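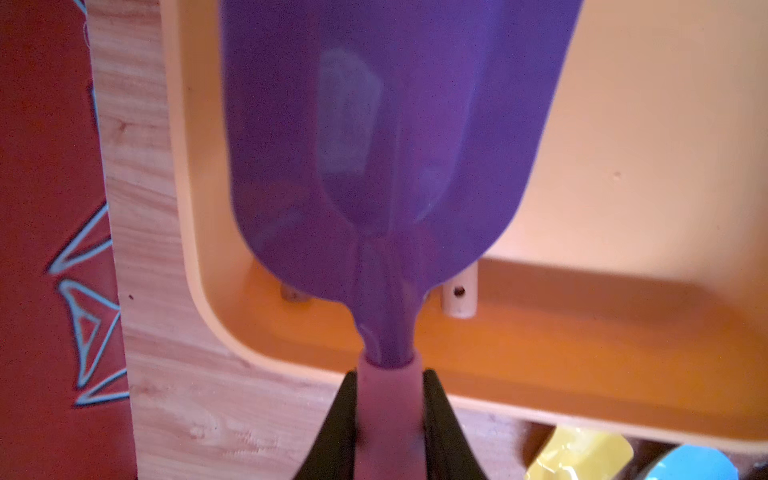 Has the two-arm cell at Lirncombe reduced the amount of handwork in kit packing?
So far it has moved the handwork to other parts of the shift, and the hours saved are fewer than the proposal promised.

Progress report to the Fitzgerald Fund
Urnero, Lirncombe packing site
13/09/2018

The grant asked us to find out whether sorting and handing over small garden and play tools could be taken off the packers' benches. It also asked what that would do to the packers' jobs. We have more to say on the second question than we expected, and less on the first.

Where the work stands

The cell handles the small scoops, spades and spatulas that go into the mixed kits. In the last full trial it finished 79 kits without anyone stepping in. Another 23 needed a person to free a part, turn it over or start the cycle again. The supplier's sheet calls those "assisted completions." We count them as stops, and we would ask the Fund to read them that way too.

Thin handles are still the weak point. Green leaf-shaped trowels lying side by side are harder to separate than the proposal assumed, and anything left under an arm has to wait until that arm has moved off. 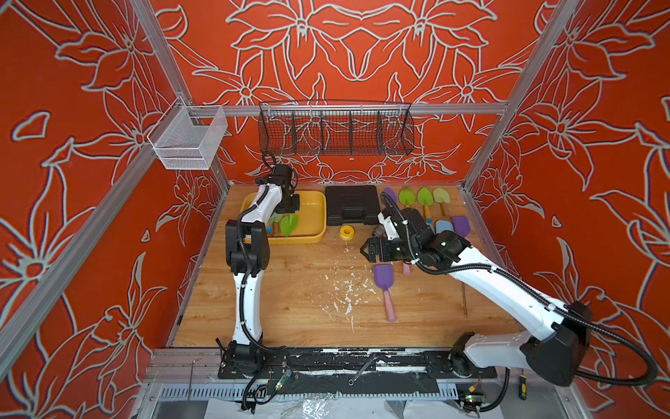
What has changed for the packers

Two packers were trained to look after the cell. They used to pick and pack all shift. Now they load the tray, watch, and clear stops. Both say their wrists feel better. Both also say the watching is dull, and that they can't leave it long enough to do anything useful — which was the whole argument for buying it.

Pay is unsettled. Looking after the cell has been treated as packing work, at the packing rate, although it takes 6 training sessions and some judgment about when to hit stop. We raised this in our last report and it has not moved.

No jobs have been cut. I would be careful about claiming that as a result, though. The trial was too small to put anyone's hours at risk, and the staffing plan for the Festesgate site, where a second cell is proposed, assumes fewer packers on each line. 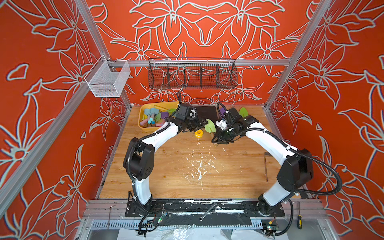
Festesgate has read a draft of this report and replied that our stop figures are too harsh, that new packers make mistakes for weeks as well, and that a fair comparison would put the cell next to a beginner. We accept the point about beginners. A beginner, however, doesn't need a trained person standing alongside for the whole shift.

Next period

We will run the cell with one attendant covering it and a bench, and log every interruption to the bench work. We ask the Fund to hold the Festesgate payment until those logs are in, at the end of November.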